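4.2 Clearing the table at home

The bench trials in Section 3 were run with foam blocks and spools of thread, and we were happy with them. Kitchens are much more fun. Once the Jolo gripper could hold a spool at any angle without the pads creeping, we took a pair of them out of the shared workshop at Flalthorpe and into an ordinary home kitchen, with the small table by the sliding door as our work area. Everything in this section comes from that table.

Jolo is a hand-held tool. One person works one or two of them by hand, and each carries its own camera, so what gets recorded is close to what the same jaws would see on an arm. The fingers are printed in the workshop and bolted to a pair of linkages with round-headed pins. The ribbed pads are the only soft part, and they are also the part we changed most. Our first set was smooth and shiny and hopeless on anything damp. The ribs were Morag Urquhart's idea, cribbed (she says so herself) from the sole of a gardening boot, and they fixed the problem in an afternoon.

We picked fruit peel as the main object for this round. Peel is light, it bends, and no two pieces share a shape. A piece lying with the pith side up gives the jaws a thin rim to pinch, while a cupped piece can be taken by the wall or by the stem. It sits next to wrappers, tissue and bags in real life, so the task of sorting table waste comes with its own clutter (Figure 6).

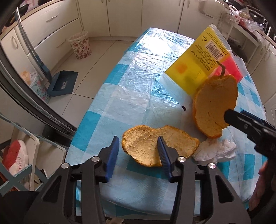 Figure 6. Citrus peel between and beside the jaws, with a yellow package behind.

Bożena Tokarz: I would push back a little on peel as the headline object. It is forgiving. You can crush it, fold it or drop it and the trial still counts as a success, so the pad force could be far too high and your numbers would never show it. Please add something that punishes a hard squeeze.

We took this remark, which came in on the first draft, very seriously, and it made the work better. A second set of trials now uses ripe apricots and paper cups as well as peel, and the spring in the linkage was swapped for a softer one before any of those were run. The peel results are kept as they were, with the stiff spring, and Table 3 lists the two springs on separate rows.

In all we logged 431 grasps in the kitchen during July. Of these, 57 failed, and we went through every one of them by hand. The largest group had the same cause: the lower finger touched the tablecloth first, rode along it and pushed the peel ahead of itself like a little snowplow. Watching this in playback was great fun the first few times and then a bit embarrassing. The cure was to file a bevel on the fingertip so that it slides under the rim. Anyone building their own set should print the fingers slightly long and file them down, because the right bevel depends on how springy the table covering is.

A plastic cover over cloth turned out to be a splendid test surface, and a nasty one. It wrinkles, it shifts when a finger drags on it, and it throws back daylight in bright patches that move as the camera moves. In the workshop we had tuned exposure under a strip lamp and never touched it again. In the kitchen we had to lock the exposure at the start of each run, and we now do it with the camera pointed at the table, well away from the window. Figure 7 takes in more of the room as the camera has it, with the window at the far wall.
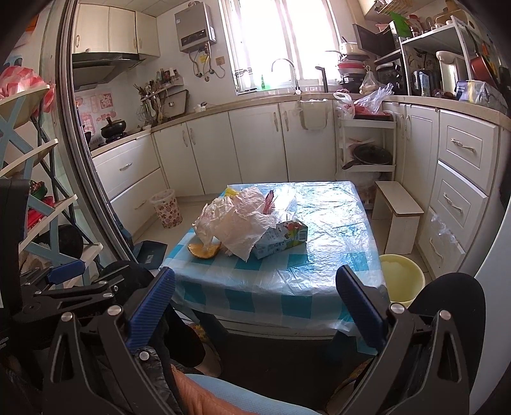
Figure 7. Both fingers open over the table, kitchen behind.

Locking exposure this way costs some detail in the darker corners, and we can live with that, as the objects we care about are on the table. It also made the labels from Ilie, our small marking script, far steadier. Ilie finds the two pads by their blue color and works out the jaw opening from the gap between them. With exposure left on automatic, the pads drifted toward gray whenever the window came into view, and the script lost them. With it locked, we could label a whole run in one pass and fix the leftovers before lunch.

The wide view brought one more surprise. We had planned to crop the recordings tightly around the fingers, and the first version of the training set did so. Leaving the full width in gave us a better sense of where the table ended, and the reaches near its edge became noticeably calmer. We have gone back and re-exported the earlier recordings at full width too.

Drawings for the beveled finger and both springs are in Appendix B, along with the pad mold. The mold takes any soft casting rubber, and we would love to hear from people who try a different rib spacing. Ours was set by the smallest file in the drawer.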